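Last updated in May, after I redid the section on edges

# How to Make a Parquet-Style Quilt Top Without Losing Your Mind

I love this pattern so much. It looks like an old wooden floor, all those little planks running at right angles to each other, and it only uses straight cuts and straight seams! If you can sew a line with an even quarter inch beside it, you can make this quilt. I've made four now, and the one on my couch gets more comments than anything else I own.

The version below is the Zorville layout, which is my own name for it (it's named after the street where I took the class that got me hooked). It makes a throw that's 70 inches square before the borders.

## What you need

- Light, medium and dark quilting cotton. Solids are easiest to start with, but small prints look great too
- A rotary cutter with a fresh blade
- A 24-inch ruler with clear markings
- A cutting mat, the bigger the better
- Thread in a middle gray
- An iron, and a firm surface to press on

Wash your fabric first if you have any deep reds or navies in the mix. I skipped this on my second quilt and the cream planks came out of the laundry pink. Pretty pink, but still.

## Cut your strips

Every block is made from planks, and every plank starts as a strip cut across the full width of the fabric. Set your strips at 2 1/2 inches wide. Press the fabric first, fold it selvage to selvage, and square up one end before you cut anything you plan to use.

Go slowly here. If the fold isn't straight, your strips will come out with a little bend in the middle, like a very wide letter V. Check after every few cuts by opening one strip flat against the ruler. When you see the bend, refold and square up again.

I stack strips by color value, not by actual color. A dark green and a dark plum can go in the same pile and they'll do the same job in the finished top. Squint at them if you aren't sure. Or take a black-and-white photo with your phone, which works like magic!

## Sew strip sets

Pick five strips and sew them together along the long sides. Start each new seam from the opposite end to the last one, so the set doesn't curve into a banana. Press all the seams toward the darkest strip if you can, or just press them all one way. Your set should measure 10 1/2 inches from raw edge to raw edge.

Measure it now! If you're short by even an eighth, your seams are running a bit fat, and it's much nicer to find out at this stage. Move your needle one click to the right, or lay a strip of tape on the machine bed as a guide, and sew a test piece.

Cut each strip set into 10 1/2 inch squares. Those are your blocks. You need 49 of them for the throw, seven rows of seven.

## Lay it out

This is the fun part. Turn every other block a quarter turn, so the planks run up and down, then side to side, then up and down again. Once the second row goes down you'll suddenly see the floor appear, and I still get a little thrill every time.

Then play with it. Shift the blocks around until the dark ones don't clump together. I leave mine on the floor overnight and look again in the morning with coffee, and there are always two or three I want to swap. Take a photo before you pick anything up, and pin a paper number on the first block of each row.

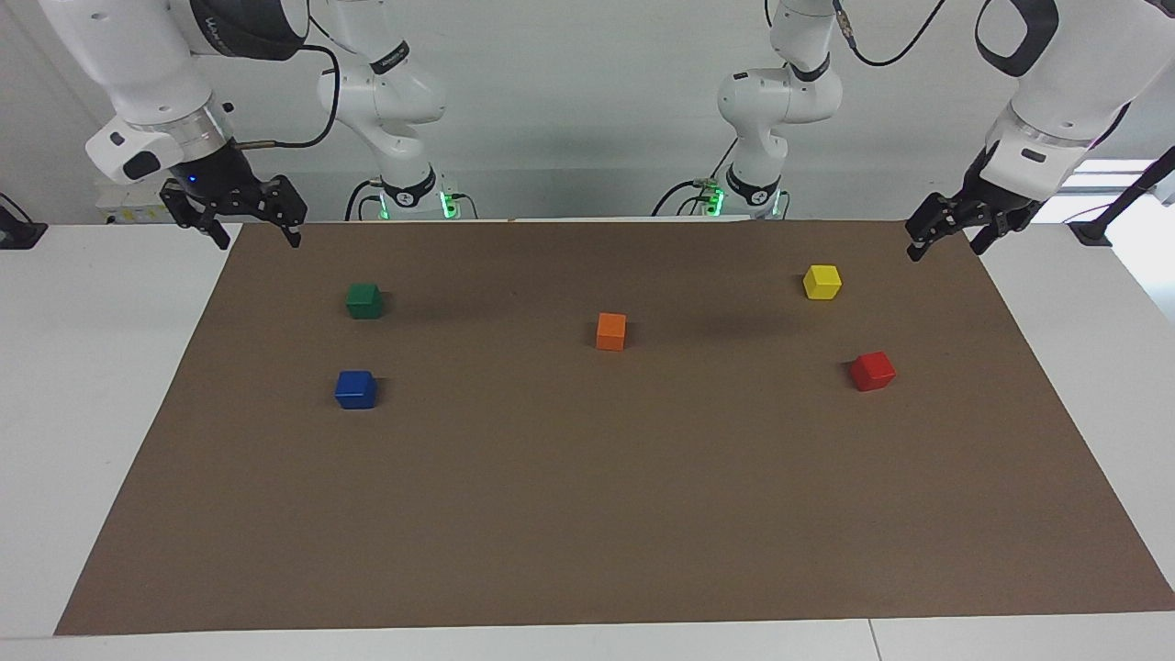 Accent colors are the place to be brave, and I like to try them before cutting into anything good. My old method was holding fabric up and hoping. What works far better is putting small spots of different colors on a plain brown background and spreading them well apart, the way those five wooden cubes sit on the mat. With that much brown between them, each color gets looked at by itself. Do the same with little fabric scraps on a brown strip set, and move them closer together one pair at a time. Keep the pairs that still look good side by side, and use them as single planks in just a few blocks.

## Join the rows

Sew the blocks into rows, pressing the seams of odd rows to the left and even rows to the right. When you join the rows, those seams will butt up against each other and lock. You can feel it with your fingertips, and it's so satisfying.

Pin at every block corner. You'll have some planks running along the seam line and others ending at it, and the ones running along it like to stretch. Put the stretchy side down against the feed dogs and let the machine ease it in.

## Sort out the edges

Run a line of stitching an eighth of an inch from the edge, all the way around the top. It keeps the plank seams at the border from popping open while you handle it. Then measure through the center in both directions and cut your borders to those numbers. A 4 inch border in your darkest fabric looks wonderful, like a baseboard around the room.

For quilting, I like plain diagonal lines that cross all the planks. Start from the middle and work out toward the corners, and wind more bobbins than you think you'll need!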